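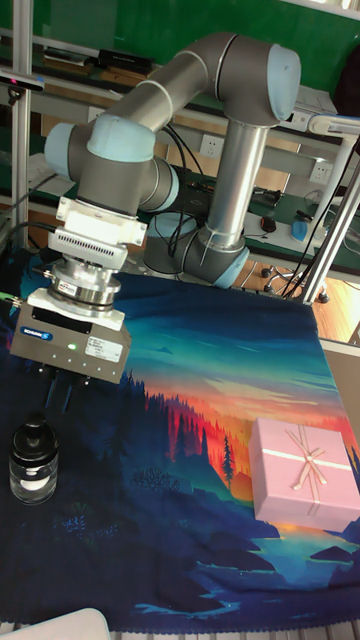
Firoton Parallel Gripper Kit: a Review After One Semester of Robotics Club

Reviewed by Akosua Baidoo, Dec 15, 2018

Our after-school club at Trurnatley has been running the Firoton kit on our six-joint arm since the end of August, and I have been meaning to write it up for weeks. Short version: I love it, the students love it, and I have a few gripes that I'll get to.

The kit cost us $475, which was most of the fall budget. For that you get the gripper, a coupling, the mounting adapter, one data cable and a software license for a single laptop. The club already had the arm, so I can't tell you how it compares as part of a full package. We bolted it on in one afternoon. The screws went in without a fight, the cable reached, and the little green status light came on the first time we powered up. (There was cheering. We are easy to please.)

The software is where this thing really shines for a student group. You teach a position by moving the arm there and pressing save, and then you string the positions together on a timeline. Dalia Benjelloun had never written a line of code before September and she had a working pick and place by her second meeting. Students who want more can open the script behind the timeline and edit it by hand, and Ayman Abou Zeid has pretty much lived in there since October. His scripts are hard to read but wow, they are smooth.

For our winter project the team picked a gift-packing task. A small glass bottle has to be picked up from one side of the table and set down next to a gift box on the other side, 20 times in a row, with no drops and no bumping the box. It sounds easy and it is not! Glass is slick, the cap is wider than you expect when you're lining up the fingers, and a cloth on the table bunches up if you come down even a hair too low.
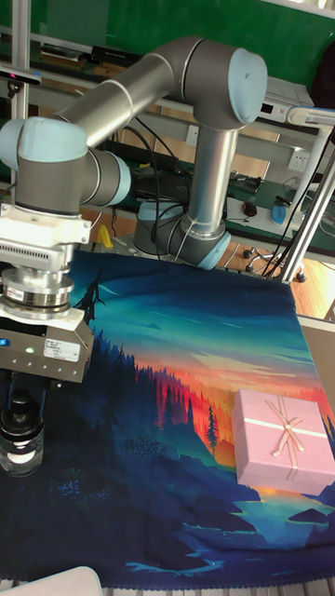
Jar in the gripper, gift box on the right.

Grip force is set with a slider, and I'd call it the best feature of the whole kit. Naima Samir spent an entire meeting going up and down one step at a time and writing the results in her notebook. At low settings the glass slid when the arm sped up. In the middle of the range it held. We haven't broken one yet, and the club's best run so far is all 20, from a program that Naima and her brother Ismail wrote together.

Now the gripes. The stock finger pads are too hard for glass, and the softer ones are sold separately, 3 pairs for $49. They should be in the box. The manual is thin on what to do after a fault – ours stopped twice with a code that wasn't listed anywhere, and we ended up just restarting it. And please, Firoton, let us install the software on a second laptop. With a club our size there is always a line for the one we have.

I also want to mention cables. You will need to work out your own way of keeping them clear of the joints, and the clips in the kit are too small for a bundle. We plan to try the Flalteck wraps next, which another coach recommended to me.

Compared with the Younis gripper we used last year, this one is quicker to set up and a good deal quieter, though the Younis had a better manual and came with a nicer case. If your students are mostly picking up foam blocks, the Younis is plenty. For glass, or anything else you'd hate to sweep up, I'd go with the Firoton and buy the soft pads on the same order.

Four and a half stars from me. Ismail says five. Next semester they want to try tying the ribbon with it, and I have told them good luck.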